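Striker wanted (and a backup keeper, if you know one) at Kindville Rovers

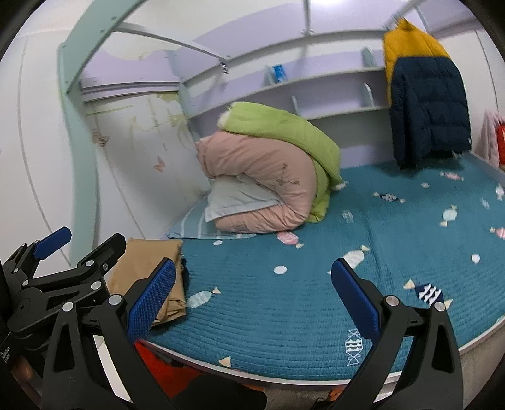
What level do you need to have played at?
High school varsity or a decent adult league will do. We had a guy two seasons back who'd only ever played pickup and he finished as our second top scorer, so if you can finish and you'll chase a lost ball, write to me.

OK, so who am I? I'm Trinidad Robles, I coach the men's first team at Kindville and I also wash the bibs. We play in the Merance League, second division, and we've just lost our number 9 to a job in another state. He got most of our goals, which tells you the size of the hole. Barış Baysal has been filling in up top and he's doing great, but he's a center back and he'd like to go home now, please.

What I'm after is somebody who likes playing with their back to goal. We go 4-4-2 most weeks and hit it early to the front pair, so you'll be wrestling with defenders a lot. Pace is nice! Heading is nicer. If you're coming back from an injury, tell me up front and we'll build your minutes slowly, I've done that with plenty of players and I'd much rather know than find out at halftime.

Training is Wednesday at 7:30 on the turf at Doucette Park, plus a second session if we can get the field. Games are on weekends, and the longest away trip is Fincombe (bring a snack, the rest stop is grim). The season stops in December and picks up again once the fields thaw.

Money: there isn't a wage. Dues are normally $40 a month, but I've got the club to waive them for whoever comes in as striker this season, and you get your kit and gas money for the away games. We raised $3000 over the summer and a good chunk of it went on new goals and a proper physio for match days, so you'll be looked after.

You need to be 18 or over and not signed with another club in the league. If you are signed, talk to them first and then talk to me, I don't want any bad blood with the neighbors.

To try out, come to 2 training sessions. Bring cleats for turf, shin guards and water. I'll put you in with the first group straight away and we'll have a chat in the parking lot afterward. I usually make up my mind by the weekend and I'll call you either way.

Keepers, same deal, except you'll be competing for the bench to begin with and the dues do apply, sorry.

Send me a message through the club contact page with your name, age, where you've played and which foot you kick with. Video is fine but keep it short.

Trinidad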